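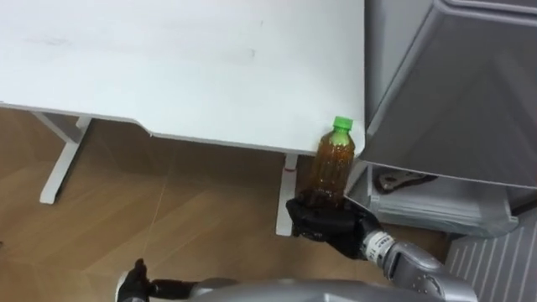
White top, white legs.

Skandell Desk, straight top
Item 371
In stock, ships from Rilton warehouse
Last updated December 29, 2004

Plain work desk for home office, study, front counter, sewing room, whatever. Sold as top plus leg set, boxed seperately. Same desk we've carried for years, same holes underneath, so older Skandell legs and the cable tray still fit.

Colours: white, grey, maple look. Legs in white or black. Mix them if you want, no extra charge. Black legs with maple look is the one most offices go for. White on white shows scuffs but wipes down fine.

What you get

Top, one piece, finished on all edges
Leg set, left and right, with foot bars
Crossbar (goes at the back, not the front)
Bag of bolts, hex key, 4 levelling feet
Two cable clips, stick-on
Instruction sheet, English and French

Not included: drawers, tray, monitor shelf, modesty panel. See Add-ons further down.

Sizes

Small, Medium, Long. All three use the same leg set and the same depth of top. Only the crossbar changes, so tell us which size if you are ordering a spare crossbar. We get a lot of these sent back because someone ordered "the crossbar" and got Medium, which is what goes out if the size box is left blank.

Long top needs the centre brace if you are putting anything heavy in the middle. Big monitor, printer, fish tank. The brace is an add-on. Please don't put a fish tank on the Small either.

Height

Fixed height or adjustable. Fixed is standard desk height, suits most people in most chairs. Adjustable has pin holes up the inside of each leg, move the pin, put the leg back down, do the other side. Two people for this, and clear the desk first. It is not a crank and it is not meant for changing every day. If you want up and down through the day look at the Belhaj frame instead, takes the same top.

Schools: ask for the low leg set. Not on the website yet, we have plenty.

Assembly

Half an hour with the hex key, less if you've done one before. Do it on carpet or on the flattened carton so the top doesn't get scratched.

Top goes face down. Legs on, bolts in finger tight only. Crossbar on, finger tight. Check the legs are sitting square, then go round and tighten everything. If you tighten the legs first the crossbar holes won't line up and you will be on the phone to us.

Turn over with a helper. Do not drag it by one leg. Then the levelling feet – wind them out till the desk stops rocking.

A week later go round with the hex key again. The bolts settle.

Missing a bolt? Check the foam at the end of the leg carton, there is a slot and the bag hides in there. If it's really not there phone or email and we'll post one same day.

Floors

Levelling feet are hard plastic. OK on carpet, tile, vinyl. On timber or anything glossy get the felt pads, they press on over the feet and cost next to nothing. Replace when they go flat. Grit gets into old felt and that scratches worse than no felt at all.

Chair mats go under the chair, not under the desk. If the mat runs under one foot only the desk will sit crooked and no amount of winding fixes it.

Cleaning

Damp cloth, drop of dish soap, dry cloth after. No scouring powder, no steel wool, no bleach. Pen comes off with methylated spirits on a rag, try a spot underneath first. Newsprint ink same. Permanent marker – sometimes.

Hot mugs are fine. Hot pots and irons are not, the heat mark doesn't come out and it isn't covered by warranty. Ditto for cutting straight onto the top with a craft knife. Use a board.

Add-ons

Cable tray, clips under the back edge, white or black
Centre brace, for Long
Cilum drawer unit, rolls underneath, locks, two keys
Cilum pencil drawer, screws to underside, no pre-drilled holes on Small
Modesty panel, Medium and Long only
Felt pads, pack of 4
Corner link, joins a pair of desks at right angles
Monitor shelf, white only until August

Cilum drawer unit fits under the fixed height desk with room to spare. Under the low leg set it does not fit. We have had this question a lot.

The corner link takes up a bit of top on the inside corner, so if you have measured your room down to the last inch, phone us before you order.

Who buys it

Offices mostly. Also a tutoring centre, a couple of dental front desks, lots of students in September. Our biggest single order was 1,021 desks for a call centre, all Medium, all grey, and the delivery took up the whole laneway for a morning.

Boonmee Luangrath in our showroom has set up more of these than anyone and is the person to ask about odd layouts. Send a sketch with measurements, pencil is fine, fax or email. Mark where the door opens and where the heater is. Usually an answer by next day.

Delivery

Local, our own truck, to the door. Upstairs is extra, tell us how many flights when ordering. If there's an elevator tell us that too, the Long top won't go in some of the older ones and has to be walked up.

Out of town by courier. Tops go in one carton, legs in another and they do not always arrive the same day. Don't panic. Give it a couple of days then call.

Please open the top carton while the driver is there and look at the corners. If a corner is crushed write it on the slip before you sign. Without it on the slip the courier won't pay and it turns into a long argument for everyone.

Pick up at the warehouse is free. Bring a blanket and rope. A Small top fits most hatchbacks with the seat down, Medium fits a wagon, Long needs a van or a truck. We will help load but we don't tie down.

Returns

Thirty days, unassembled, in the carton. Assembled desks we'll take back if something is wrong with them, otherwise no. Custom sizes no.

Colour samples are free, little chips, so order those first if you are matching to something you already own. The maple look is more yellow than it comes out on most computer screens. Grey is a warm grey.

Warranty

Five years on the top and legs, one year on casters and locks. Covers edge lifting, weld faults, pin holes wearing out. Doesn't cover heat, water left sitting, standing on it, or outdoor use. Keep your invoice. If you've lost it we can look it up by phone number, takes a bit longer.

Common questions

Can I cut the top down? You can, but the cut edge will be raw and needs sealing, and that's the end of the warranty on the top. We'll cut and edge it here for a fee. Allow two weeks.

Can I buy just the top? Yes. Just the legs? Yes. One leg? Yes, but say left or right. Left is left when you are sitting at it.

Will my old top fit the new legs? If it's a Skandell yes. If it's something else you'd have to drill, and the screws need a decent thickness to bite into. Measure first.

Clamp-on lamp? Fine. Leave the clamp pad on or it will dent the underside.

Does it wobble? On fixed legs with the bolts re-tightened, very little. Adjustable at the highest pin, a bit more. The Long without the brace will bow over time if you load up the middle – get the brace.

Can I put a grommet hole in? We drill them, back left, back right or centre. Has to be ordered with the desk. Hole comes with a plastic cap the same colour as the top, except maple look, which gets a brown one.

Is there a rounded corner version? Used to be. Sold out, not coming back. There may be a couple of grey ones on the clearance floor, ask.

Ordering

Phone, fax or the order form. Quote item 371, then size, then top colour, then leg colour, then fixed or adjustable. Schools and offices can order on account, new accounts take a day or two to set up. Quantity pricing starts at ten desks, mixed sizes OK, add-ons don't count toward the ten.

Showroom closed for stocktake over the holidays, phones are still on, leave a message and we will call back. Orders placed over the break go out in the order recieved.

See also: Skandell Table (round), Belhaj frame, Cilum drawer unit, Felt pads, Spare parts list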